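Last updated: 5 December 2019
Filed under: Home list > Living room > Cushions, covers, washing

Re: cushions on a corner sofa, how many is too many

Quoting the earlier message:

> We got the big corner sofa in August (the Zustero one, with the chaise)
> and it eats cushions. Bought four plain gray ones and it still looks like
> a waiting room. Do I go bigger or just more of them? Also the kids leave
> their plush animals all over it and I keep hauling them off to a basket.
> And does anybody put a cloth on the table in front all the time, or only
> when eating?
> Budget is small after the sofa.

Quick reply, dinner's on.

More, and not plain. Ours is dark teal and plain gray just dies on it. What worked for us was yellow. Mustard, with a big flower printed on. Then one pale blue one between the yellows, leaned over a bit, and the cream flower-shaped ones out at the ends. Got most of the covers at the Vodum outlet, the blue one is from Miranda, older, edging is coming loose but you cant tell from the door.

Plush animals: gave up on the basket. They live on the sofa now. Tall ones go in the corner where no one sits anyway. The red bear has had the same spot forever and I get complaints if I move it.

Cloth on the table all the time, yes. Small print, lots of colors, hides more than you'd think. Whole lot gets washed together, cloth and covers, 83 minutes on our machine. Don't tumble the flower ones, the petals go lumpy.

Table is also where everything lands when I tidy the sofa. Hair ties, red packets, whatever. I sort it there and then it goes in teh drawer. Mostly.

On size, the 26 inch ones from Cenen look great in the shop but slide off the chaise every time somebody sits down. Took ours back. Stay smaller.

Sofa first, then the table as of now:

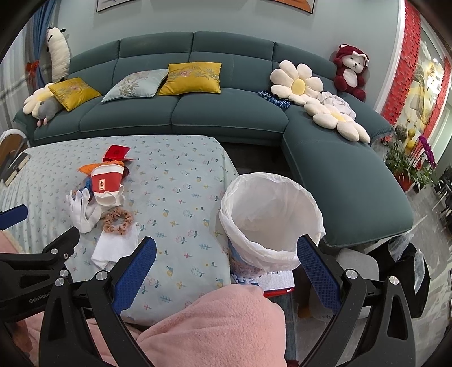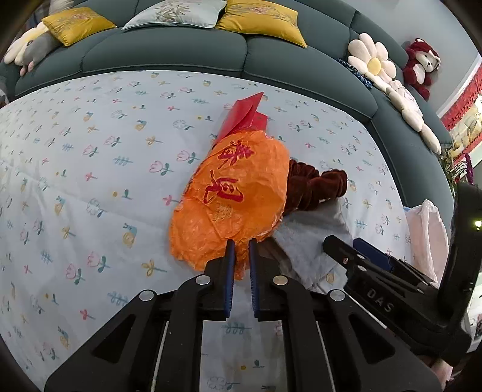 Somebody asked me off list, so for everyone: how do you get the flower cushions back in shape after washing?

Pull each petal out by hand while it's still damp, then dry it flat on a towel and turn it over at bedtime. Takes two days in winter. Punch the middle a few times before it goes back on the sofa.

Gotta run, pan's spitting.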